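Giving up the dryer, mostly

May 9, 2026

Our dryer quit last September. It still turned, but the heat was gone, and the repair quote was high enough that I put off deciding. I hung a load over the shower rod that night and another over the backs of the kitchen chairs, and after a while I noticed I had stopped looking at new dryers.

I am not against dryers. I grew up with one and I will probably own one again. But I have gone through a fall and a winter without one now, and a few people have asked how that works in an apartment with no yard, so I am writing it down.

The first thing I bought was a folding rack from the hardware store on Dustard Street. It was too light. With a pair of wet jeans on one side it leaned, and with two pairs it went over. I took it back and got a heavier one with wings that fold out, and that one has been fine. It lives in the hall closet when it is folded and in the bedroom when it is not. If you are choosing between racks, pick the one that is a nuisance to carry home.

The second thing was learning to run the spin cycle twice. Our washer has a spin-only setting that I had never used in all the years we have had it. A second spin takes a few minutes and saves hours of hanging time, more for towels than for anything else. Sheets do not seem to care one way or the other.

I also do smaller loads. I used to save everything for the weekend and wash all day Sunday. With one rack that is impossible, so now it is a load in the evening, hung before bed, and folded the next night. It is more often but it is less at a time, and I mind it less than I expected to.

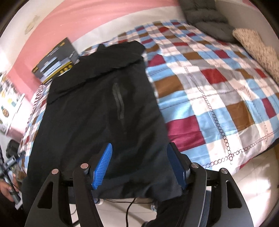
Dark clothes were what I worried about, and they have come out ahead. Black cotton used to go gray on me within a season and pick up lint from every towel in the building. I turn everything dark inside out, wash it cold, and hang it away from the window. The shirts I bought last fall are still black. I can't prove the dryer was at fault, but the lint trap was always full of something, and that something used to be my clothes.

Knits go flat on a towel. I learned that with a sweater from Clarura that I hung by the shoulders, and it now has two points where the hanger was. Steam took some of it out – not all. I wear it around the house.

Towels are the weak spot. They dry stiff, and no amount of vinegar in the rinse has changed that for me. Shaking them hard before hanging helps a little. One person in the house has gotten used to it and says a rough towel works better. The other one, me, takes the bath towels down to the Ustthorpe laundromat every few weeks with a roll of quarters and a book. It takes 28 minutes on high and they come home soft.

Winter was easier than I thought it would be. The radiators make the bedroom so dry that a full rack overnight was almost welcome. The hard time was a wet stretch this spring when the heat was off and the windows had to stay shut. Things sat for 3 days and started to smell like a basement. I rewashed the whole load and bought a small fan from Nair, the housewares place by the bus stop. It sits on the floor and points up at the rack. That solved it, and I should have bought it at the start.

Our electric bill is lower. I have not worked out by how much, because we also changed some lights and were away for part of the winter, so I would not trust any number I gave you.

What I miss is speed. If someone spills something on the one shirt they need tomorrow, a rack is not much help. I keep a little more in the closet than I used to, mainly socks, and I check what is clean before the week starts.

The dead dryer is still in its spot next to the washer with the detergent and a box of light bulbs on top of it. The building will haul it away if I fill out a form. I have the form. If it goes, I would like to put a shelf there, and maybe a rod underneath for shirts on hangers, if the wall will take the screws.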